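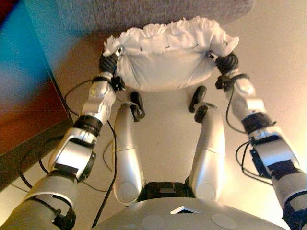

Ticket 1068: Pillow covers with frilled edge, guest rooms, Wustby House

Status: Closed
Priority: Normal
Category: Linen and bedding
Raised by: Mogens Eyvindsson, Accommodation Office
Assigned to: Skarphéðinn Brynjólfsdóttir, Linen Services

Description of fault

The Accommodation Office reports that the white cotton pillow covers with the ruffled top edge, supplied by Trutwood and introduced in May, do not lie correctly once the beds have been made. The filling settles towards the lower edge of the cover and the upper part, next to the frill, is left flat. Several guests have remarked that the pillows feel empty at the top. The frill is also heavily creased on return from the laundry.

The plain covers in the east wing are not affected.

Steps already taken by the reporting office

Pillows shaken by hand before being placed on the bed. Improvement lasted until the evening inspection.
Covers turned so that the frill faced the headboard. No change.
One cover exchanged for a new one from the store. No change.

Entry 1, 09:40, S. Brynjólfsdóttir

Ticket accepted. Please confirm the weight of the filling shown on the inner label, and whether the pillows in question are the old stock or those delivered with the covers.

Entry 2, 11:15, M. Eyvindsson

The inner label states 1000 g. The pillows are the old stock. The covers were ordered separately.

Entry 3, 14:05, S. Brynjólfsdóttir

Thank you. The old pillows were bought for the plain covers, which are a closer fit. The Trutwood cover is longer in the body, and the spare length allows the filling to drop whenever the pillow is lifted by its corners. An additional 200 g of filling has been approved for each pillow as a trial in two rooms.

Until further notice, staff are asked to proceed as follows:

Lay the pillow flat on the bed and push both upper corners of the filling fully into the corners of the cover.
Lift by the two corners at the frilled edge and lower again, once only.
Press the filling back towards the frill with the flat of the hand.
Draw the frill out between the fingers along its whole length. Do not pull at the seam.
Do not iron the frill over the filled pillow.

Entry 4, 10:20, M. Eyvindsson

Trial rooms inspected. The pillows with additional filling have kept their shape over three nights. Creasing of the frill remains.

Entry 5, 13:30, S. Brynjólfsdóttir

The creasing has been traced to the laundry programme. The covers were being folded while still warm and stacked under the bath sheets. Plalolwood Laundry has been instructed to stack them separately, frill outwards. The remaining pillows will be refilled floor by floor, beginning with the second.

Resolution

Filling increased; folding instruction amended. Ticket closed with the agreement of the reporting office. Any further fault with the same covers should be raised as a new ticket quoting number 1068.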